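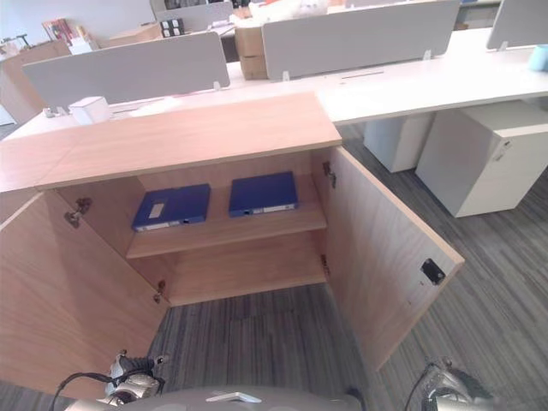

Policy closes cabinet doors well in training scenes, fails when the cabinet is moved a little

posted by pladano_k
August 23, 2026

Hello everybody. English is my third language, so please ask if something is not clear.

I am trying to repeat the main result of the Woltitz paper, the one about two-arm imitation learning with office furniture. The task is simple to say: the cabinet starts with both doors open and two file boxes on the shelf, and the robot must close the left door and then the right door, without pushing the cabinet away. I use the head camera and the joint positions as input. I have 22 hours of demonstrations, and from these I trained for 3,000 epochs, with the settings from their appendix.

When the cabinet stands at the place where I recorded, the policy closes both doors in almost every trial. Then I moved the cabinet by the width of one hand, and the result became very bad. The left gripper goes to where the door was before, and it stops in the air beside it. The right arm waits, because it has learned that it begins only after the left door is closed. The paper says that the method "tolerates moderate displacement", but I do not find how they measured it.

I have already checked the camera calibration and I repeated it in December and again this week. I also tried color jitter, it changed nothing. Is it a problem of my data, or did I misunderstand the method? I would prefer not to record everything again.

wrist_cam_fan

More data. Always more data. Also add wrist cameras.

Itari_lab_notes

I had nearly the same failure last year with a drawer task, so I write what I did, maybe it helps you.

First, look at how your demonstrations are distributed. If the cabinet stayed at one place in all of them, the network can solve the task with the joint positions alone and it has little reason to look at the door. You can test this without new recording: cover the camera lens with paper and run the policy at the training position. If the arms still make the correct movement, then you know that the image is not used very much. In my case the arm closed a drawer quite nicely with a covered lens, and I was a little ashamed.

Second, try to remove the joint positions from the input, or drop them randomly during training. I dropped them in half of the samples. The success at the original position became slightly lower, but at the moved positions it became much better.

Third, for the new recordings you do not need another 22 hours. I recorded 20 short demonstrations at each of several positions, with the furniture also turned a few degrees, and mixed them with the old data. Please change the opening angle of the doors too. Many people move the cabinet and leave the doors always at the same angle, and then the policy fails for a different reason.

About "moderate displacement" – I understood from the supplementary video page that they moved the cabinet up to 2 centimeters. A hand width is far outside of this. So your result does not contradict the paper, in my opinion, but the sentence in the paper is too generous.

conceição_robotics

I agree with the answer of Itari_lab_notes, only one addition. Check the length of your action chunk. If it is long, the robot starts the whole reach from one early image and does not correct on the way. We made it shorter and the gripper began to follow the door edge, although the motion is now less smooth. Also report the two doors separately in your table. With one number for the full task you cannot see that the right arm never had a chance.

pladano_k

Thank you both for the long answers. I did the test with the paper on the lens and yes, the left arm makes the same movement as before. I will train now with the joint positions dropped, and write here the numbers for each door when it is finished.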